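제3장 에디션과 교정쇄

학습 목표
에디션의 뜻과 표기 방식을 설명할 수 있다.
교정쇄의 종류를 구별하고 각각의 약호를 읽을 수 있다.
작업 대장에 판과 종이에 관한 사항을 기록할 수 있다.

주요 용어
에디션, 교정쇄, 스테이트, 작가 보관용(A.P.), 인쇄 허가본(B.A.T.), 비매품(H.C.), 폐판쇄, 무색 엠보싱

앞 장에서는 볼록판, 오목판, 평판, 공판의 네 판식을 살펴보고 잉크가 판의 어느 부분에 실려 종이로 옮겨 가는지를 비교하였다. 이 장에서는 판이 완성된 다음의 일을 다룬다. 한 판에서 몇 장을 찍을 것인지, 찍은 종이를 어떻게 서로 구별할 것인지, 여백에는 무엇을 적고 대장에는 무엇을 남길 것인지가 주된 내용이다.

판화는 같은 판에서 여러 장을 얻을 수 있는 매체이다. 그러나 판은 찍을수록 닳는다. 드라이포인트의 경우 바늘이 밀어 올린 금속 거스러미가 프레스의 압력에 눌려 빠르게 주저앉기 때문에 뒤에 찍은 장일수록 선이 가늘고 메마르다. 목판은 가는 선이 부러지거나 모서리가 무뎌진다. 석판은 비교적 오래 견디지만 이미지가 점차 메워지거나 흐려질 수 있다. 따라서 작가와 인쇄자는 판이 고른 상태를 유지하는 범위 안에서 매수를 정한다. 이렇게 정해진 매수만큼 같은 종이, 같은 잉크, 같은 순서로 찍은 한 벌을 에디션이라고 한다.

매수를 미리 정하고 작품마다 번호를 적는 관행은 생각보다 오래되지 않았다. 옛 판화가들은 수요가 있는 동안 판을 계속 찍었고, 작가가 죽은 뒤 판을 사들인 출판업자가 다시 찍어 파는 일도 흔했다. 판이 닳으면 선을 다시 새기기도 하였다. 오늘날 남아 있는 고판화의 상태가 장마다 크게 다른 것은 이 때문이다. 사진 제판과 기계 인쇄가 널리 퍼지면서 작가가 직접 관여한 판화를 복제 인쇄물과 구별할 필요가 커졌고, 연필 서명과 번호는 그 과정에서 자리를 잡았다.
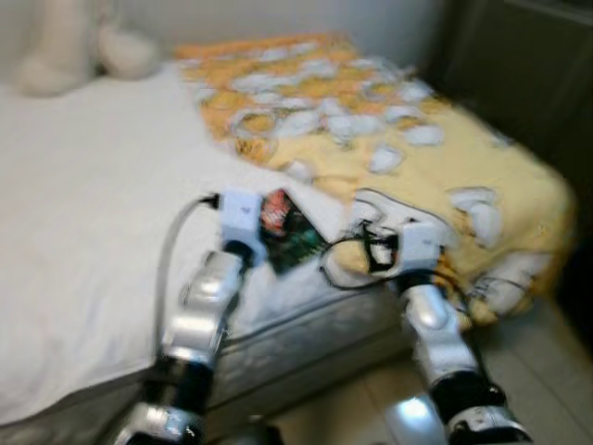 3.1 여백의 표기

에디션에 든 판화는 보통 이미지 아래 여백에 연필로 표기한다. 왼쪽에 번호, 가운데에 제목, 오른쪽에 서명을 적는 방식이 가장 흔하며, 제작 연도는 서명 뒤에 붙이는 경우가 많다. 제목이 없는 작품이라면 가운데를 비워 두어도 된다. 연필을 쓰는 까닭은 흑연이 종이 섬유에 눌려 들어가 잘 바래지 않고, 인쇄된 글자와 손으로 쓴 글자를 눈으로 쉽게 구별할 수 있기 때문이다. 너무 단단한 연필은 종이에 홈을 내고, 너무 무른 연필은 번진다. 수업에서는 HB를 쓴다.

번호는 분수 꼴로 적는다. 19/60이라고 적혀 있으면 분모 60은 에디션의 전체 매수이고 분자 19는 그 장에 붙은 번호이다. 분자를 인쇄 순서로 읽는 사람이 많지만 반드시 그렇지는 않다. 찍은 종이는 건조대에서 말리고 누르는 동안 순서가 뒤바뀌기 쉽고, 여러 색을 겹쳐 찍는 작품에서는 색판마다 종이를 넣는 순서가 달라지기도 한다. 인쇄 순서가 중요한 드라이포인트에서는 종이 뒷면 구석에 연필로 순서를 가볍게 적어 두었다가 번호를 매길 때 참고한다.

에디션의 크기에 정해진 규칙은 없다. 카너렐 판화 공방은 동판 작업의 경우 한 에디션을 최대 60장으로 제한하고 있다. 크기가 큰 목판이나 손으로 문질러 찍는 작품은 이보다 훨씬 적게 찍는다. 매수를 줄이면 한 장의 값이 오르는 경향이 있으나, 가격은 작가의 이력과 작품의 크기, 시장의 사정에도 좌우되므로 매수만으로 설명할 수 없다.

한번 공표한 매수는 늘리지 않는다. 같은 판을 다른 색이나 다른 종이로 다시 찍고 싶다면 별도의 에디션으로 취급하고, 두 에디션의 관계를 대장과 증명서에 모두 밝혀야 한다. 로마 숫자로 번호를 매겨 두 번째 에디션을 구별하는 공방도 있다.
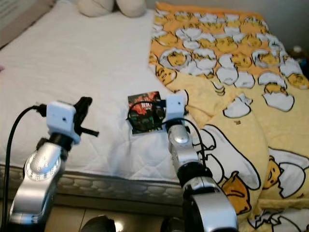

번호와 서명을 넣을 여백은 판을 찍기 전에 정해 두어야 하며, 잉크를 쓰지 않는 무색 엠보싱에서는 특히 그렇다. 무색 엠보싱은 축축하게 불린 두꺼운 종이를 잉크 없는 판에 올리고 강한 압력을 주어 요철만 남기는 기법이다. 색의 차이가 없으므로 형태는 빛이 만드는 그늘로만 드러난다. 사진의 침대에 덮인 흰 누빔 패드를 떠올리면 이해하기 쉽다. 흰 천 한 가지 색으로도 누빈 자리와 부푼 자리는 구별되며, 종이의 요철도 같은 방식으로 읽힌다. 여백이 좁으면 연필 글씨가 요철의 그늘과 엉켜 둘 다 읽기 어려워지므로 아래쪽 여백을 위쪽보다 넓게 잡는다. 서명할 때 손날로 요철을 누르지 않도록 깨끗한 종이를 받치는 것도 잊지 말아야 한다. 공방의 압인 역시 무색 엠보싱의 한 가지이다. 압인은 대개 여백의 아래쪽 모서리 가까이에 찍으며, 작품을 찍은 공방이나 발행처를 나타낸다.

3.2 교정쇄의 종류

에디션에 들지 않는 인쇄본을 통틀어 교정쇄라고 부른다. 엄밀히 말하면 이 가운데에는 교정의 목적이 없는 것도 있으나 관례상 같은 이름으로 묶는다.

시험쇄(T.P.)
판의 상태나 색을 확인하려고 찍은 것이다. 종이와 잉크가 최종본과 다를 수 있고, 여백에 수정할 사항을 적어 넣기도 한다.

스테이트 교정쇄
작가가 판에 손을 댈 때마다 그 단계를 기록하려고 찍는다. 판에 선을 더하거나 지우면 새로운 스테이트가 된다. 잉크의 색만 바꾼 것은 스테이트의 변화로 보지 않는다.

인쇄 허가본(B.A.T.)
프랑스어 bon à tirer의 약호로, 작가가 이대로 찍어도 좋다고 승인한 기준본이다. 인쇄자는 에디션의 모든 장을 이것과 비교한다. 보통 한 장만 만들며 인쇄가 끝나면 공방이나 인쇄자가 보관한다.

작가 보관용(A.P.)
에디션과 품질이 같고 작가의 몫으로 따로 둔 것이다. 프랑스어 표기인 E.A.를 쓰기도 한다. 매수는 에디션에 견주어 적은 편이며 계약서에 미리 적는다.

인쇄자 보관용(P.P.)
인쇄를 맡은 사람의 몫이다. 참여한 인쇄자가 여럿이면 그에 맞추어 매수를 정한다.

비매품(H.C.)
hors commerce의 약호이다. 본래 전시나 홍보에 쓰려고 만든 것이지만 시간이 지나 시장에 나오는 경우도 있다.

폐판쇄
에디션이 끝난 뒤 판에 줄을 긋거나 구멍을 내고 찍은 것이다. 이 판으로는 더 이상 같은 그림을 찍을 수 없다는 증거가 된다.

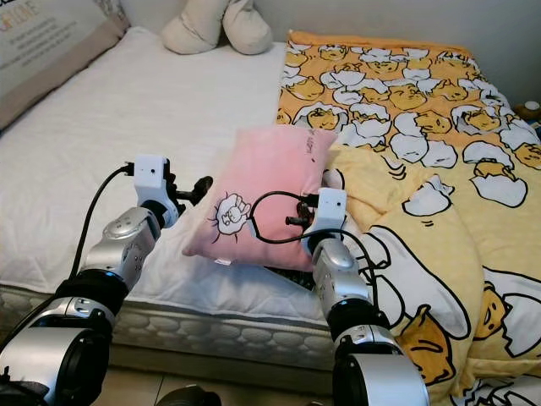 파티마 올라툰지는 작가 보관용이 늘어날수록 분모의 의미가 흐려진다고 지적한다. 에디션은 적게 공표해 놓고 A.P.와 H.C.를 넉넉히 찍으면 실제로 세상에 나온 매수를 구매자가 알 수 없다는 것이다. 그는 여백의 분수보다 증명서에 적힌 총 매수를 먼저 확인하라고 권한다. 이에 대하여 크리스토발 파리아스는 총 매수를 밝히는 데에는 동의하면서도, 교정쇄가 있어야 작가가 판을 다듬은 과정을 후대가 살필 수 있다고 본다. 두 견해는 교정쇄를 줄일 것인가를 두고 갈리지만, 찍은 것은 모두 적어야 한다는 점에서는 일치한다.

3.3 작업 대장

작업 대장은 판 하나마다 한 면을 쓴다. 적을 항목은 공방에 따라 조금씩 다르지만 다음 사항은 빠뜨리지 않는 것이 좋다.

작가 이름과 작품 제목
판식과 판의 재료, 판의 크기
종이의 종류와 크기, 불린 시간
잉크의 이름과 섞은 비율
색판의 순서
에디션 매수와 교정쇄의 종류별 매수
버린 매수와 그 까닭
인쇄를 시작한 날과 마친 날
인쇄자 이름
판의 처리

종이의 크기는 세로, 가로 순으로 적는다. 판의 크기와 종이의 크기를 혼동하는 일이 잦으므로 칸을 따로 만든다. 색의 비율은 무게로 적어야 다음에 같은 색을 다시 만들 수 있다. ‘파랑 조금’과 같은 기록은 적은 사람도 나중에 알아보지 못한다.

버린 매수를 적는 일은 소홀히 하기 쉽다. 잉크가 덜 닦였거나 종이가 접힌 장, 맞춤이 어긋난 장은 에디션에 넣지 않고 찢어서 버린다. 온전한 채로 버리면 서명이 없는 인쇄본이 밖으로 나갈 수 있다. 대장에서 준비한 종이의 수는 에디션과 교정쇄, 버린 장을 더한 수와 맞아야 한다.

사례: 딜사이드 대장의 정리

딜사이드 판화 공방은 문을 연 뒤로 대장을 공책에 손으로 적어 왔다. 2020년 8월 22일에 마친 목록 정리에서 서명과 번호가 확인된 인쇄본은 3,666장이었다. 정리를 맡은 단주마 이브라힘과 아마라치 은나지는 대장의 면마다 매수를 옮겨 적고, 보관장에 남아 있는 공방 소장본과 하나씩 대조하였다.

가장 많은 시간이 든 것은 약호였다. 같은 시기의 기록에서도 A.P.와 E.A.가 섞여 있었고, 시험쇄를 가리키는 말은 적은 사람마다 달랐다. 제목이 뒤에 바뀐 작품도 있었다. 한 동판화는 대장에 ‘강둑’으로, 소장본의 여백에는 ‘랜드콤의 둑’으로 적혀 있어 처음에는 다른 작품으로 분류되었다. 판의 크기와 색판 순서가 같고 A.P.가 2장이라는 기록도 서로 맞아 같은 작품으로 고쳐 적었다.

이 정리 뒤로 딜사이드에서는 약호표를 대장 첫 면에 붙여 두고, 제목이 바뀌면 먼저 적은 제목을 지우지 않은 채 그 아래에 새 제목을 적는다. 고친 사람의 이름도 함께 남긴다.
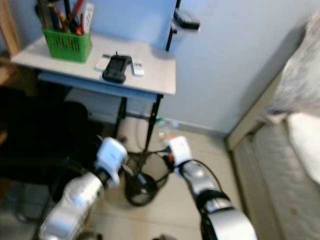 그림 3-4 탁자 위의 초록색 그물 바구니와 흰 리모컨

3.4 판의 처리

에디션을 마친 판은 폐판하거나 보관한다. 폐판할 때에는 이미지를 가로지르는 선을 깊게 새기고 폐판쇄를 한 장 찍어 대장과 함께 둔다. 판을 갈아 내어 다시 쓰는 석판에서는 갈아 내기 전에 표시를 하고 한 장을 찍는다. 실크스크린의 경우 망에서 감광막을 벗겨 내면 이미지가 없어지므로, 원고 필름의 처리까지 함께 적어야 기록이 완전해진다.

판을 보관하기로 하였다면 그 까닭과 보관 장소를 적는다. 동판은 표면의 잉크를 말끔히 닦고 얇게 기름이나 방식 도료를 입힌 다음 산이 없는 종이로 싼다. 목판은 직사광선과 습기를 피해 세워 두되, 오래 기대어 놓으면 휘므로 판 사이에 받침을 넣는다. 보관한 판이 있다는 사실은 구매자에게 알려야 한다.

생각해 볼 문제

작가가 세상을 떠난 뒤 남은 판으로 찍은 인쇄본은 어떻게 표기하는 것이 알맞은가. 서명이 들어갈 자리에는 무엇을 적을 수 있는지 함께 논의해 보자.

킵춤바 음피낭가의 목판화 연작은 장마다 색을 달리하여 찍었으며 여백에 분수 대신 E.V.라는 약호와 번호를 적었다. 이러한 변형 에디션에서 인쇄 허가본은 어떤 역할을 할 수 있는가.

실습 준비물

앞 장에서 완성한 동판 또는 목판, 같은 크기로 자른 판화지, 시험용 종이, HB 연필, 대장 양식. 종이는 실습 전날 잘라 두고 뒷면 구석에 이름을 적어 온다.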